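# Semover library to close reading rooms until fall for heating work

The Semover public library will close its two upstairs reading rooms in July so that crews can replace the building's heating pipes, the town said.

The ground floor will stay open during the work, including the checkout counter, the children's section and the newspaper corner. Books kept upstairs can still be requested at the counter. Staff will bring them down twice a day, at 11 a.m. and 4 p.m.

The pipes date from the original building and have leaked several times in recent winters. The worst leak came in February, when water ran down the wall of the local history room overnight and reached the lower shelves. Library director Zdeňka Holub said 163 books were damaged. Most were dried out and put back, but a run of bound farm reports had to be thrown away.

"We got lucky with the maps, which were one shelf higher," Holub said. "I don't want to go through another winter hoping for the same thing."

The contract went to Dreltau, a heating firm from the next county that did similar work at the Evska middle school. Three companies put in bids. Dreltau's was not the lowest, but it was the only one that promised to have the heat running again before the first cold nights in October.

Crews will start on the east side of the second floor and move west. Floorboards will be lifted along the outside walls in both rooms, and the radiators will be taken out, cleaned and put back where they can be saved. Holub said she expects most of them to be reused. Two in the back room are cracked and will be replaced with newer ones of about the same size.

The noisiest work is planned for the mornings, before the library opens at 10 a.m. Some drilling will carry on into opening hours in the first two weeks. Story hour will move to the Dawber community hall for that period and will keep its usual start time.

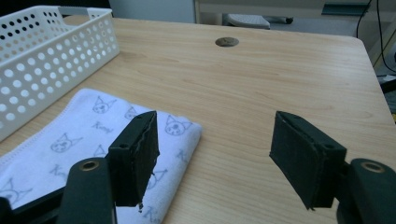

Students who use the reading rooms will have fewer places to sit while the work goes on. The upstairs rooms have 54 seats between them, and the ground floor can take only part of that. The library has set up 15 extra places near the front windows and in the hallway by the elevator. They can't be reserved, and bags left to hold a seat will be moved to the counter after half an hour.

Svatopluk Brabec, who teaches evening classes for adults in Semover, said his group had been using the larger reading room twice a week and would now meet in a room at the town offices.

"It's fine for the summer," Brabec said. "The trouble is the books. If somebody needs a dictionary or an atlas, we have to think of it the day before."

The library will let his group borrow a small set of reference books for the length of the closure. Other groups that meet upstairs have been asked to call the counter by the end of June. The chess club has already said it will stop for the summer, as it did last year, and the genealogy group is still looking for a place.

Public computers will be moved downstairs and limited to one hour per person when others are waiting. The printer will stay where it is, beside the stairs. The microfilm reader can't be moved and will be out of use until the rooms reopen. People who need old issues of the local paper can ask for scans of single pages, which staff will send by email within a week.

The elevator will be shut off for short periods while pipes are carried up and down. Notices with the times will go up on the front door the day before. The restroom on the ground floor will be open as usual, but the one upstairs will be locked.

Loan periods are also changing for the summer. Books borrowed from the upstairs shelves in July or August can be kept for six weeks, up from three, and late fees on them will not be charged until the rooms are open again. Holub said the more books people take home, the fewer have to be covered with plastic sheets.

The town has set aside money for repainting the reading rooms once the pipes are in. A color has not been chosen. Samples will be put up by the counter in August, and visitors can leave comments in the box next to them.

Parking behind the building will be reduced while Dreltau's trucks are there. The bike rack has been moved to the side entrance.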